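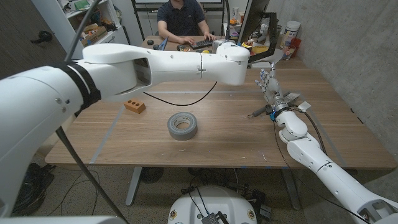 **Figure 3.** Head-camera view of the workspace, with both arms over the table. The roll of tape and the orange-red brick lie among the tape lines.

### 4.2 Effect of arm occlusion on object selection

Our second experiment looks at how much the robot's own arms get in the way when it has to choose an object from the head camera alone. In the view shown in Figure 3, the left arm crosses the upper half of the image and the right hand stands upright over the table. Poses like this are common between two reaches, and they are also the moments when the policy has to commit to its next target.

We compared two versions of the selector. The first, Ado, takes a single head-camera image and scores each candidate object. The second, Mulligan, uses the same network but keeps a short memory of earlier images and may change its choice once before the hand closes. Both were trained on the same demonstrations, recorded by Suryani Tambunan and Anjani Ngau in May. Neither version was given the positions of the arms.

Each version was tested on 13 layouts. A layout fixes where the objects go relative to the tape lines on the table, so that it can be set up again by hand between runs. The operator read out the target, started the selector and did not step in until the hand had closed or the time limit was reached. A trial counted as a failure if the hand closed on the wrong object or on nothing.

Ado failed on 6 of the 13 layouts and Mulligan on 3. All three of Mulligan's failures were also failures for Ado. In 2 of them the target was hidden by the forearm from the first image onward, so the memory held nothing useful. In the remaining one, the selector picked the right object, then used its one change to switch away from it. We did not see this in training and have no good explanation for it.

The background was left as it was during normal work in the lab. People sat at the far end of the table in some trials, and we did not mask that part of the image. We reran Ado's failed layouts with the upper part of the image cropped out, and the same six failed again. This suggests that clutter behind the workspace matters less than the arms do - at least for objects of this size. Smaller objects are covered in Section 4.3, using the Bimunon set.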